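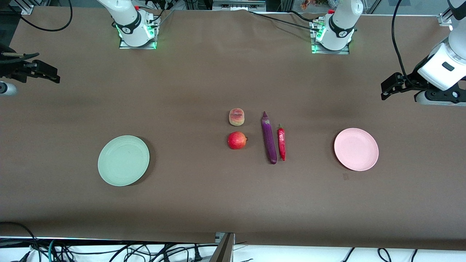
Hanging, second day

Up at 6, coffee, no breakfast. Rain. Got the last of the drawings over to Damilcombe in the back of the car under two blankets and a shower curtain. All dry. One corner bumped, the big charcoal of the weir, and I only saw it once it was on the floor under the lights. Can live with it.

The long wall is a problem. Planned for 21 sheets in a row, pinned, no glass, and it looks like a bus timetable. Took ten down. Put four back. Stood by the door. Took one down again. The small graphite ones want to be low, lower than I would ever hang anything, so low they went.

Frames from Balogh came at noon, two of them in the wrong gray. Warm gray! I wrote cold gray on the order, I have the order. They will swap them but not before the opening so the harbor pair goes up in the wrong gray and I will have to look at it all night.

Price list. Hate it. Put 3,000 on the scroll, crossed it out, put it back. The rest stay as they were at Onbridge in May, wich feels cheap now but I can't face doing it again.

Labels printed with "grahpite" on every one. Reprinted. Ran out of card at the end, so the last three are on a whiter stock, maybe no one looks.

Turnidero called about taking the show after. Smaller room, bad floor, good north light. Said yes too fast probaly. Need to ask who pays for the van.

Nearly 10 when I locked up. Hands black, neck gone. Didn't draw anything, third day now. Tomorrow: pins, tape, ladder back, call Balogh, wall text down to 152 words or they won't print it.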